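Prondlow Robotics Club: Minutes, September meeting, 3:30 p.m.
Chair: Gemma Inskip

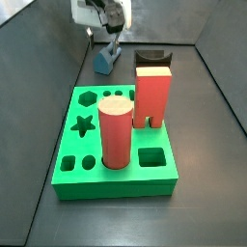
1. Shape-insertion task. Scoring stays at 2 points per piece seated flush and zero for a piece left resting on the block. Time limit is 6 minutes per run. Regrasps are allowed.

2. Run log. 471 attempts recorded to date. The target before the Morkent regional is 2,000. Operators to note the piece, start position and result for every attempt, including aborted ones.

3. Gripper. Slip on curved pieces discussed. Closing force to be raised in steps, up to the limit in the manual. Star piece to be tested first.

4. Software. Skillent branch merged. Camera calibration to be repeated after any change to the mount.

Action: G. Inskip to send the entry form and revised score sheet.

Next meeting: same room, 3:30 p.m.

Contact the club | © Prondlow Robotics Club | Back to top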